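4.2 Dual-career support and award recognition among university athletes
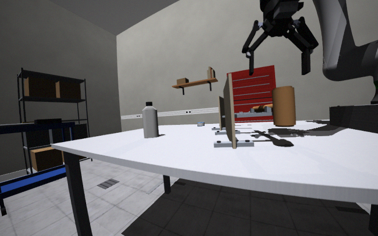 Figure 1. Simulated table scene with a capped gray bottle.

Most of the earlier work on student sport awards looks at what happens to the winner. Media attention, scholarship renewals, that sort of thing. Much less on the people who were nominated and went home without it. Our interest is in the second group, and in whether the award process itself changes how they train and study in the following term.

Participants were drawn from two campuses, Stosby and Zustside. Both run an annual sports award with a public nomination stage. The clubs are not the same size and the budgets are not close, so we dont treat the two sites as matched. Stosby has paid coaches in track, soccer and judo. Zustside pays a coach in soccer only, everything else is run by older students or by whoever had the job last year.

The survey went out in August, before the first league fixtures. 471 students returned it. Of these, 80 had been nominated for an award at least once, and 56 of the nominated students agreed to a follow-up interview. We interviewed 16 in the end. Scheduling was the main problem: exams, away games, a bus strike at Zustside that moved a whole round of fixtures to a Saturday. Selection was by availability within each sport, so track is over-represented and the combat sports are thin. Swimming is missing.

Interviews were done by Sheyla Paucar and Delali Mensah, in person where possible, otherwise by phone. Length varied a lot. Short ones tended to be with first-year students, who had less to say about funding and more to say about their parents. Notes were coded separately by Obed Ankrah and Tetteh Wumbei, then compared. Disagreements went to Caradog Landeg. Most of them were over the code "pressure", which we had defined too loosely in the first draft of the codebook and later split into pressure from coach, pressure from family and pressure from self. The split helped. Family and self still overlap in places and we left those double coded.

Training hours first. Nominated students who did not win did not report cutting back. Several reported adding a session, usually early morning, usually on their own. A long jumper at Stosby put it this way: "I wasn't angry. I just wanted to be on the track before the others got there." A judo player from the same campus had added weights and then dropped them again by midterm, on advice from her coach. Students at Zustside talked less about extra sessions. Facilities close at six there, and the gym key has to be signed for.

Study load was a different matter. Here the two sites diverge. At Stosby nominated athletes can ask for moved deadlines through the sports office, and the ones we spoke to mostly had. At Zustside each lecturer decides. Students described asking as embarrassing, some did not ask at all and handed in late. One midfielder had missed a lab report the same week as the awards dinner and was still arguing about the mark when we called him.

We had expected resentment toward winners to come up more than it did. It came up twice, both times about the sport and not the person. Soccer players win too often, in the view of the runners. Soccer players did not share this view. What came up far more was the nomination letter. People kept it. They sent a picture of it home. For students whose family had brought them into the sport, the letter mattered more than the dinner, and two said they had not really wanted to go to the dinner anyway.

Yakubu describes a similar effect in youth leagues, where being shortlisted was enough to keep players registered for another season. Sederberg is more cautious and puts the effect down to coaching contact, on the grounds that coaches write the nominations and so pay more attention to the players they nominate. Our data can't separate the two. Stosby coaches do write the nominations, but at Zustside it is team captains, and the Zustside students valued the letter just as highly. This leans toward Yakubu, weakly, given the sample.

Limits. Self-reported training hours, no logs. No interviews with winners in this round, they are covered in section 4.3. Survey wording for item nine was changed after the pilot and the pilot responses were removed form the analysis. Team and individual sports are reported together in this section and seperately in the next one.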